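Gente, vou abrir um fio sobre janelas de correr, porque em setembro começou a entrar vento pela minha e aprendi umas coisas pelo caminho. Sentem-se com um chazinho que isto ainda demora!

A minha prendia sempre a meio. Eu empurrava com a anca (não façam isto, a sério) e fui adiando, adiando, até que uma noite já não fechou.

Chamei o Tihomir Petkov, da Davov, que apareceu às 6 da tarde com uma paciência de santo. Tirou a folha, virou-a e mostrou-me as roldanas: das duas, uma estava completamente gasta. 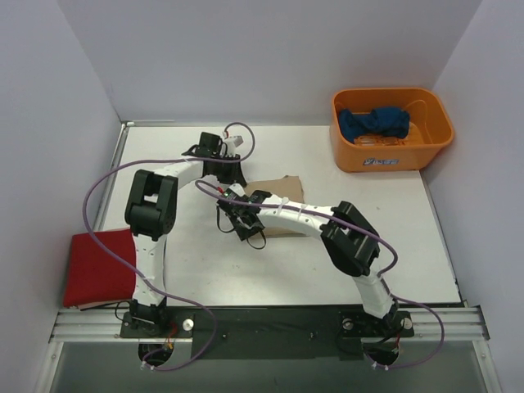 A calha também tinha a sua culpa, coitada. Aspirem-na primeiro, depois passem um pano húmido e deixem secar bem antes de pôr spray de silicone. Óleo de cozinha nunca, que agarra o pó todo (falo por experiência...).

As escovas vedantes trocam-se num instante, mas levem um bocadinho da antiga à loja! Eu comprei a olho e tive de lá voltar.

Agora a janela desliza com um dedo e a gata já reclamou o parapeito. Amanhã conto-vos da porta da varanda.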